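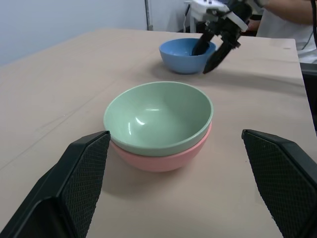 Two bowls, stacked, with a green one on top.

Salt, Ice and the Kitchen Sink: Household Tips for a Warming Ocean

Filed under Kitchen, April 2025

Seawater sinks when it is cold and salty. You can watch a small version of this on the counter, and it is a better use of a rainy afternoon than reorganizing the spice drawer.

Freeze a few ice cubes with a lot of food coloring. Fill one clear glass with warm tap water and another with warm water plus as much salt as it will take. Drop a cube in each. In the fresh glass the color heads for the bottom in long streaks. In the salty one it sits on top and sulks. Melting sea ice does much the same sulking up north, on a larger budget.

Wear an apron. Blue food coloring on grout is forever. I tried a Stinetti stain stick on mine in February and now have clean blue grout.

Don't pour the leftover brine on houseplants. Down the drain with plenty of water is fine.

While you're at the sink, a few things that keep junk out of the sea:

Scrape plates into the trash before rinsing. Cooking fat goes in a can, the can goes in the freezer, and the can comes out on trash day, assuming you remember which can it is. I once thawed bacon grease for a chowder.

Wash fleece less often, in cool water, with a full load. It sheds plastic fibers every time, and some of them get past the treatment plant. A filter on the washer hose helps. Mine is a Cellusby, it cost 113 dollars, and cleaning it is like shaving a wet cat. Wipe the lint into the trash. Do not rinse it in the sink, as I did for the first month.

Skip the "ocean scent" dish soap. I have lived near the ocean and it smells of low tide.

If you keep a jar of seawater from vacation on the windowsill, put a lid on it. The level drops, the salt stays, and you get a white crust that needs vinegar and a butter knife.

Next: descaling the kettle.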